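Project report – Group Fellden
Learning to strip a desktop PC from wrist camera video

Goal

Take apart old office desktops with one arm and a policy trained on demos. Screws, memory, CPU bracket. We wanted to know if the wrist camera alone is enough or if you need the overhead view too. Gralldale (last year's group) only did flat parts on a mat, so no depth problems for them. We had plenty.

Data

624 demos recorded, 486 kept. Thrown out: wrong start pose, dropped frames, two people editing the same log file (our fault). Every demo got a text label for the step. Labels were messy at first, "undo screw" and "unscrew" and "remove scerw" all in there, fixed with a script later.

Training

Same network for both conditions, only the camera input changes. Learning rate left at the default. We ran out of time for a proper sweep – should of started that in July. Last runs finished Friday night.

Test

295 trials total over both conditions. One trial = one step, robot starts at home pose. Success means the step is finished with no human touching anything. A trial where the arm stopped itself counts as a fail.

Results

Wrist only was better on memory modules. Overhead plus wrist better on case screws, which are far apart, so the wider view helps finding them. On the CPU bracket no clear winner. 33 of the fails were at the bracket and most of those were alignment, tip next to the screw head and not on it. Vukčević metric (path length over shortest path) got worse in both conditions the closer the target was to the memory slots.

Bracket step

Tight spot. Memory slots on both sides of the socket, and the driver has to come in at a slant over one of them. From the wrist the gripper itself fills a lot of the view.
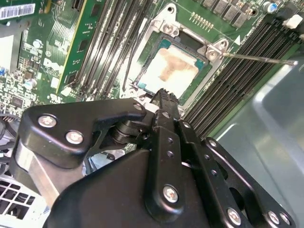 Spyros Trajkovski commented on the draft that the alignment fails should be split by screw, becuase averaging over the whole bracket hides it if one screw is causing most of them. Agreed, not done yet. The logs have the screw ID so it's doable.

Still open

– split by screw, see above
– rerun the Ramon baseline with our cleaned labels
– lower approach speed near the board, only tried one setting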